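Not yet the socks: a morning with the people who teach machines to tidy up

The engineer who opened the door for me at Drimus had a tea towel on her shoulder. I asked if it was for an experiment. It was for the kitchen, she said, where the dishwasher had leaked again. "We have eleven people here with a degree in engineering, and on Monday we were all on the floor with towels."

Drimus is a small company on the edge of Murnby, in a building which was before a tile showroom. It works on one question that many of my readers have sent to me: when will a machine do the chores at home, or at least the dull jobs in a shop? I had asked for one hour. She gave me most of a morning, under the condition that I do not print her name, because her mother reads this site and would telephone her about the laundry remarks.

I began with the laundry, of course. Can a robot fold it?

"A towel, yes, if you have patience and the towel is flat already," she said. "A basket of mixed clothes, sometimes. A fitted sheet, no. I also cannot fold a fitted sheet, so I don't hold it against the robot."

She does not like the videos which go around on the internet. According to her, one must always ask how many times the person filmed before it went well, and whether the video plays at its normal speed. Her own group writes down every trial, also the bad ones. In the last series, on sorting and moving small objects by an instruction in plain words, they made 1468 trials. I asked how many were good. She said that this depends on what you call good, and she laughed, but then she explained it seriously.

"If I say to you, put the red things together, you don't ask me how close. You know it. You have tidied a child's room. The machine must get this from somewhere. Is it together when they touch? When they are a hand apart? For a person it's a silly question, and we spent most of July on it."
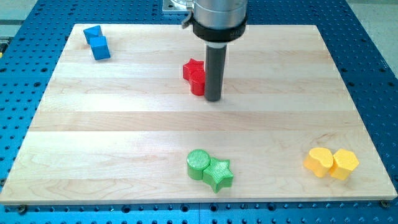
The group works with toy blocks for much of this, and I confess that I was a little disappointed when I heard it. I had hoped for a kitchen. She was used to this reaction. Blocks are cheap, she told me, they don't break, and they are the same tomorrow as today. A kitchen is never the same tomorrow. "When it can push a block where I ask, I have learned something about the asking. If it drops a plate, I have learned only that I need a new plate."

Pushing, by the way, is a thing I had not thought about. I imagined that everything would be done with fingers. But a lot of household work is pushing, she said, and I have noticed it since: crumbs to the edge of the counter, shoes against the wall, the jars to the back of the cupboard. When you push something it can turn, or slide away to the side, and a person corrects this without any thought. For the machine each correction is a decision.

And the shop? Here she was more hopeful. Drimus had a trial with Tzavaras, a grocer with 13 stores, for bringing the front row of a shelf in order after closing time. The machine was slow but it did not have to be fast, as it had the whole night. The difficulty came from the things that people leave behind. A half-eaten muffin between the tins of soup, for example, or a frozen chicken with the colouring books. "The night staff find the chicken in two seconds. They say a bad word and they carry it to the bin. I would love to have a robot that understands the chicken."

The trial has stopped for now, and Tzavaras has not decided whether to continue. A second project, called Pristomier, will look at clearing tables in a cafeteria that serves more than 4000 meals in a week. She did not want to promise anything about it. They have not begun with the cups yet, only with the trays.

I asked what she would tell to a reader who is tired on a Sunday evening in front of a full sink. She thought for some time.

"Buy a dishwasher, and check the hose," she said. "It's a robot also, only we stopped calling it so."

She thinks that a shop or a hospital laundry will have useful help long before a home does, since there the same job comes back again and again and somebody is paid to fix the machine. For the home she refused to give me a year. I tried three times. At the third time she looked at the clock, took her towel from the chair and went to see about the kitchen floor.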